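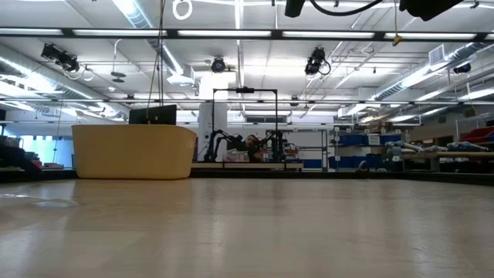
November, from the Clanden desk

I've been pulling one rune every morning for 27 days now and I'm a bit hooked! My set is the little clay one from Gimstead, and I keep the bag beside the kettle so I don't forget (I still forgot twice).

My favourite bit has been writing a single line about each rune before I look up its meaning. Some of my guesses were miles off. Hagalaz turned up 3 mornings running, and by the last one I just laughed and put the kettle on.

If you'd like to try it with me, the Paterson rune circle starts again this month at 7 pm. It's $35 for the term, tea included, and you can borrow a set on the night.

Recent items
Reversed runes: do you bother?
Plolivby cloth bags are back
Moon journals for beginners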